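Thursday, 7:40 am

VoIP adapter bench, continued. Jilloter box still won't hold registration behind the Palma router. Registers fine on boot, drops after 802 seconds, comes back when it feels like it. Second unit does the same so not a bad board.

Tried so far:
– SIP keepalive from 60 down to 23. No change.
– ALG off on the Palma. Worse, then same as before after a reboot. Check the setting really saved, the web page lies about this.
– Swapped the cable and the wall jack. Nothing.
– Straight into the modem, no router. Held all night.

So it's the router, or the router plus our config. NAT table on the Palma tops out at 1,000 entries and it was almost full when I looked. Who is eating them?? Suspect the Clindach print server, it opens a new session every few seconds and never closes one. Unplug it tonight and see.

10:15. Fax passthru on line 2: T.38 off, G.711 forced, echo cancel off. Sent 10 pages to the Dakico number, all went thru. Leave it alone now.

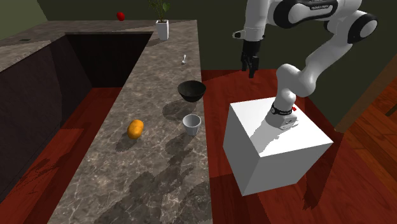
Port map for the new switch still not done. Voice VLAN on the low ports, everything else up top, uplink last. Label both ends of every run this time please. Adapter gets a fixed address outside the DHCP pool, write it on the lid.

To do: export the Palma config before touching anything, recieve log from the provider, ask them what their registration expiry is. Line 1 ringer is still too quiet.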